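Moving the bedroom round (again)

2022-12-03

So I've finally done it. After three years of sleeping with my head under the window I've swapped the whole bedroom round, and I've got the bruised shins to show for it.

Some background for those of you who haven't been reading since the Grelutdale days. When I moved in, the bedroom had one sensible wall and I put the wardrobe on it. It was a massive great thing, my aunt's old one, and it took two people and a lot of swearing to get it up the stairs, so wherever it landed was where it was going to live. That left the bed under the window. Lovely in June! Less lovely in January, when you wake up with one cold ear and the curtain stuck to the glass.

I put up with it for far too long. I tried a draught excluder (fell down the back), thicker curtains (very nice, still cold) and sleeping in a hat, which I only mention because my friend Intan Wijaya saw me in it on a video call and hasn't let it go. It was Intan who said, why don't you just get rid of the wardrobe? And I went a bit quiet, because I'd honestly never considered it. You get so used to a piece of furniture that it turns into part of the house.

So off it went. Octavian Lazăr from two doors down has a van and wanted it for his workshop, where it now holds paint tins and seems very happy. I replaced it with two low chests of drawers from Skellent and a rail for the long things, and suddenly there was this huge bare wall, just sitting there, asking for a bed.

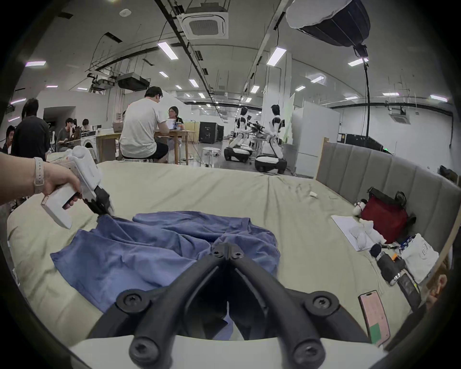 The next problem was sockets, of course. There are two in my bedroom and both of them are where a bed used to be. I now have an extension lead running along the skirting board, clipped down so I don't go flying at night, and a lamp that I can just about reach if I lean. I've looked into having a new socket put in and I'm waiting on a quote. If it's silly money I shall carry on leaning.

Then the carpet. Oh, the carpet. The wardrobe had left four dents you could have kept goldfish in. I tried the ice cube trick, where you leave a cube in each dent, let it melt and then fluff the pile up with a fork. It works! Well, it works on the shallow ones. The back two have come up a bit and I've decided to stop looking at them. There was also a rectangle of the original colour, which is a sort of biscuit, while everything else has faded to what I'd call old biscuit. A rug is coming. I've got my eye on a Ginting one with a border but I want to see it in daylight before I hand over any money.

Things I found behind the wardrobe, seeing as several of you asked last time I moved furniture: a library card, one slipper, a postcard from my brother that I'd accused him of never sending (sorry, Mark), and a Drostik catalogue with the corners turned down on a load of shelving I can't remember wanting.

Is it better, though? Yes, so much better. The room feels wider, even though I know perfectly well it's the same room. I can open the window without kneeling on a pillow. The light comes in from the side in the morning and I've been reading for 15 minutes before I get up, which I haven't done since I was a student. I also keep getting up in the night and walking confidently into the wall where the gap used to be, so do leave yourself a little light on for the first week if you're trying this at home.

The one thing I haven't sorted is pictures. All my hooks are now in the wrong places, and there's a print of a heron hanging at knee height next to the drawers looking a bit sorry for itself. I don't want to start filling holes until I'm sure where everything's going, so for now the heron stays where it is.

I'll do another post when the rug turns up. In the meantime, if anyone has got deep dents out of a wool carpet, please tell me how in the comments. I've got plenty of ice left.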